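Ticket 817
Subject: Shoe cabinet in entry – doors won't stay closed, lower shelf drops at front
Opened by: Malou Hedegaard
Assigned to: Shivam Jaiswal
Item: Zirnen hall cabinet, white, two doors, one drawer
Location: Sostden guest apartment, entry
Priority: Low
Status: Closed

Malou Hedegaard, 8:40 am
The right door on the white shoe cabinet in the entry swings open by itself. You push it shut and it comes back out a hand's width, then keeps going. The left door is better but does the same thing if you close the drawer hard. Also the lower shelf is not level. It tips toward the front and slippers slide off it into the compartment at the bottom.

We put house slippers in there for guests, so it gets opened all day. I have been using a folded piece of card between the doors to keep them closed. It works but it looks bad.

Shivam Jaiswal, 9:15 am
Thanks. A few questions before I come over.

When did it start? Has the cabinet been moved? Does the drawer still run the way it used to? Is anything heavy stored on the upper shelf?

Malou Hedegaard, 9:32 am
It started after the floor in the entry was redone in June. The cabinet was carried out to the hallway and back in again. Drawer is fine. There were two boxes of tile samples on the upper shelf, which I have now taken out. No change to the doors with the boxes gone.

Shivam Jaiswal, 11:05 am
First visit. Findings:

Cabinet is not level. Put a level on top, side to side, and the right side is low. Front to back it leans forward a little, enough to pull the doors open.

Hinges are tight on the left door. On the right door the top hinge has one loose screw. The hole is worn and the screw turns without biting.

Lower shelf sits on four pins. The two back pins are in the correct holes. The two front pins are one hole too low. I would guess the pins came out when it was carried and somebody put them back by eye.

Bottom compartment had one slipper, a shoehorn and a lot of grit in it. Vacuumed out.

Did today: moved both front pins up one hole, shelf now level with the sides. Took the loose screw out of the top hinge. Did not have a thicker one with me. Left the doors on.

Still to do: level the cabinet, fix the screw hole, reset the doors.

Malou Hedegaard, 11:48 am
Shelf is good now, thank you. Doors the same as before. I put the card back.

Wenjie Xie, 1:20 pm
Adding myself because I have the same cabinet in the Firnville apartment and had the same trouble with it. Leveling fixed most of it. The adjustable feet on these are only at the front. If you run out of thread on the feet you have to shim under the side panel as well, otherwise the whole box twists and the doors go out of line with each other.

For the screw hole I used a wooden toothpick with glue, cut flush, and put the original screw back in after the glue set. That was two winters ago and it has held. I would not go to a longer screw. The side panel is thin and you will see the point on the outside.

Shivam Jaiswal, 1:34 pm
Good to know about the feet. I will bring shims. Will do the toothpick repair first, then level while it dries.

Shivam Jaiswal, 3:50 pm
Second visit. Work done in this order:

1. Emptied the cabinet completely, including the drawer.
2. Filled the worn hole at the top right hinge with glue and toothpicks, trimmed flush.
3. Turned the right front foot out 7 full turns. Left front foot 2 turns. One thin shim under the right side panel toward the back.
4. Checked level side to side and front to back. Good both ways, leaning back very slightly so the doors want to close.
5. Vacuumed the shelves again and wiped them down.

Left both doors open for the glue and did not refit the screw. The bottom hinge carries the right door all right as long as no one leans on it. Please leave it alone until I am back.

Kári Kirkegaard, 4:25 pm
I went by to put the slippers back on the lower shelf, as we have guests checking in tonight. I left the doors open as asked. Brown pair went in side by side and the shelf takes them without tipping.

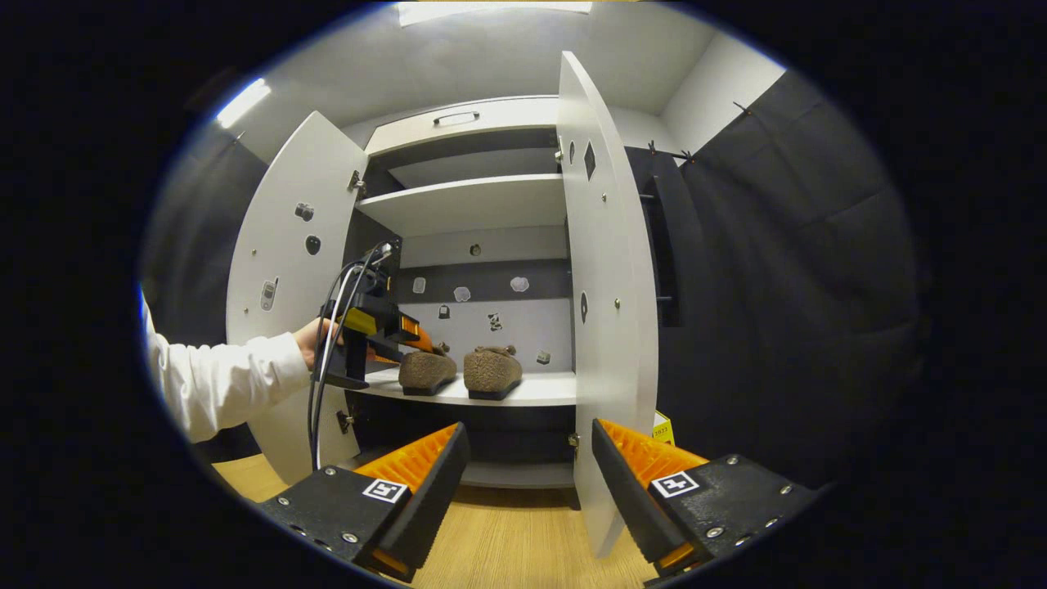 Lower shelf, brown slippers on it, both doors open.

Shivam Jaiswal, 4:41 pm
Fine. Please keep the upper shelf empty for now. I want to see the doors right before any weight goes back in.

Malou Hedegaard, 4:50 pm
Can the tile samples go back at all? Skarphéðinn Juhl wants them kept in the apartment until the bathroom is decided.

Shivam Jaiswal, 5:02 pm
I would put them somewhere else. That shelf is meant for shoes. Two boxes of tile is too much on four small pins – the closet by the kitchen has a fixed shelf that can take them.

Skarphéðinn Juhl, 5:10 pm
Closet is fine with me.

Shivam Jaiswal, 10:20 am, next morning
Third visit. Glue is hard. Original screw back in, bites well, tightened by hand. Reset the right door: up a little at the top hinge, in a little at the bottom. Gap between the doors is now even top to bottom. Opened and closed both doors and slammed the drawer several times. Both doors stayed shut.

Parts used: one shim, toothpicks, wood glue. No charge for parts.

Malou Hedegaard, 12:15 pm
Doors are staying closed. Card is in the trash. OK to close this one.

Shivam Jaiswal, 12:18 pm
Closed. Related: ticket 141 (Firnville, same cabinet, drawer handle loose) is still open and with Wenjie.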